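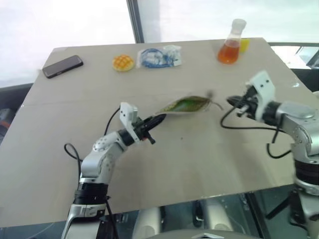 Getting the house ready before a hip or knee operation

Posted 2/27/24

When I had my hip replaced I spent weeks reading up on the surgery and gave the house maybe an afternoon. Big mistake! The operation went fine. The kitchen nearly did me in. So I've put together the things I wish I had sorted out beforehand, plus a bunch that readers have sent me over the years. Your surgeon and your physical therapist get the final word on what you can bend, lift or reach, so if they tell you something different from me, listen to them.

The kitchen

Walk through making your breakfast and notice every time you bend or stretch. My coffee was in a low cupboard, the mugs were up high and the bread lived in a drawer I had to crouch for. Move whatever you use every day to somewhere between your waist and your shoulders. I left one saucepan, one frying pan, two plates and two bowls out on the counter and it looked like a yard sale for six weeks, but I could cook.

Empty out the bottom shelf of the fridge and put the milk at chest height. Buy the small carton, too. A full gallon is no fun when you've got one hand on a walker.

Getting food from the stove to the table is the real puzzle, because you can't carry a plate on crutches. I ate standing at the counter for the first few days, then my neighbor Kartini Menon lent me an apron with two deep front pockets and that changed everything. Soup goes in a thermos with a screw lid, sandwiches go in a lidded box, and the whole lot goes in the pockets. Travel mugs with a tight lid are good for tea – fill them three quarters and check the lid twice.

Cook ahead if you can stand it. I froze chili, lentil soup and a lot of rice in single portions, flat in bags so they'd thaw quickly. Label them on the front edge so you can read them without digging. I didn't, and had plain rice for dinner when I thought I was getting chili.

The bedroom

Bed height matters more than I expected. If you sit on the edge and your knees are higher than your hips, it's too low. Bed risers are cheap, but get the kind with a deep cup and have somebody else fit them, then push on the bed from every side before you trust it. Do it a week early so you get used to it.

Satin pajama bottoms (or even a satin pillowcase under your behind) make it so much easier to swing around and get your legs in. A plastic bag on the car seat does the same job. Take it out once you're settled so you don't slide around on the drive.

Put a lamp where you can reach it lying down. Phone charger as well, with the cord clipped to the nightstand so it doesn't drop behind. I used a binder clip.

The bathroom

Get the raised toilet seat before you go in, and try it out. Mine wobbled and had to go back. Ask the hospital if they lend them, lots of places do.

Bath mats get rolled up and put away, all of them, unless it's the rubber one inside the tub. For washing I had a shower chair, a long sponge and a bar of soap in the foot of an old pair of pantyhose, tied to the rail. You can't drop it, and it hangs right where you left it. Liquid soap in a pump bottle works too if you don't fancy the pantyhose.

Floors and doorways

Throw rugs go. Extension cords go along the wall or go away altogether. Borrow a walker before the big day and push it through the house, because mine wouldn't fit between the couch and the bookcase and it's a lot easier to shift furniture while you still can.

If you have a dog, a small bell on the collar tells you when he's about to be underfoot. Feeding is awkward when you can't bend. Faizal Ngau wrote in to say he pours the kibble down a length of wide plastic pipe straight into the bowl, and I think that's brilliant. I tried it with a wrapping paper tube and it held up for a good while!

Odds and ends

A reacher is worth every penny. Buy two and keep one upstairs.

Elastic laces turn regular sneakers into slip-ons. Use a long shoehorn with them.

Hang a tote bag on the walker for your phone, glasses and tissues. Keep it light or the whole thing tips.

Ice packs: one part rubbing alcohol to two parts water in a doubled freezer bag makes a slushy one that bends around a knee. Always put a dish towel between it and your skin, and mark the bag so it doesn't get mistaken for food.

Write your pill times on a sheet of paper taped inside a cupboard door and check them off. You think you'll remember. I was sure I would, and by day three I was calling my sister to ask if I'd mentioned taking the noon one.

Next month I'll do laundry with a bad back, so send me your tips for that.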